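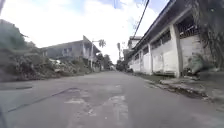
What makes a delivery robot stop dead in the middle of a run when nothing is in its way?

Usually it has lost track of where it is, or one of its sensors is telling it something the others disagree with, and it has been built to stand still until a person sorts the argument out.

I had that answer from Sudheer Namboodiri within five minutes of walking into the Dronano open day, and I spent the next four hours finding out how much was packed into it. What a day! Dronano runs small six-wheeled carriers, knee high, that take parcels the last stretch from a depot to the door. Most firms would show you the shiny ones going round a car park. Dronano gave over the whole morning to a fault that had kept its carriers off the streets for most of February, and I can't remember enjoying a visit more.

The model is called the Otell, and the trouble was with patched roads. An Otell looks down at the ground as well as ahead, and it follows the edge of the road partly by the change from dark to light where the surface meets the kerb. On a lane with a long seam running across it and pale repairs beside dark ones, there are plenty of other edges to choose from. One of the carriers picked the wrong one. It followed a crack at an angle for 3 metres, decided it was on the pavement, and dropped to its slowest speed while still out in the lane. Then it stopped, lights on, with a box of printer paper on board.

Nobody was hurt, and a van driver got out and rang the number on the lid. Sudheer played us the call and it is a very polite one. But he was quite firm that a carrier standing in a lane is a safety matter, however slowly it got there, and the team treated it as one. All the Otells were called in that afternoon.

After that came the part I had come for, the log room. Aivar Zariņš had the run up on a big screen, with the camera view on one side and the wheel readings on the other, and he let us step through it with the arrow keys. (I went backwards and forwards so often that a queue formed, sorry to the couple from Leeds.) The wheels knew perfectly well they hadn't climbed a kerb, as there was no bump in the readings at all! The software had that information and gave it too little weight against the picture. They went back through 1,033 stored runs looking for the same thing and found 296 where the carrier had wobbled towards a seam or a patch and then put itself right. Every one had been marked as a good run, because the parcel got there.

Aivar seemed more bothered by those than by the one that stopped. He now has a separate mark for "arrived, but look at it", and somebody does look.

The fix has two halves. The software won't believe in a kerb without a bump to go with it, and a carrier that isn't sure now asks for help before it slows, while it can still be steered in to the side by a person at a desk. We had a go at the desk too. There's a delay, small but enough to make you oversteer, and I put mine into a hedge of foam blocks twice. The man after me was brilliant at it, annoyingly.

Lunch was soup in the Jutero hall across the yard. The afternoon talk on batteries was fuller than I needed, though the slides on cold mornings were good. If you go, ask for the log room first, as it only holds a dozen people, and wear proper shoes for the test lane out the back, where they have broken the surface up on purpose.

The Otells are out again on two of their old routes. The older part of town is still off the list until the new kerb check has been through a wet winter, and I had a long chat with Sudheer about puddles, which he says are next.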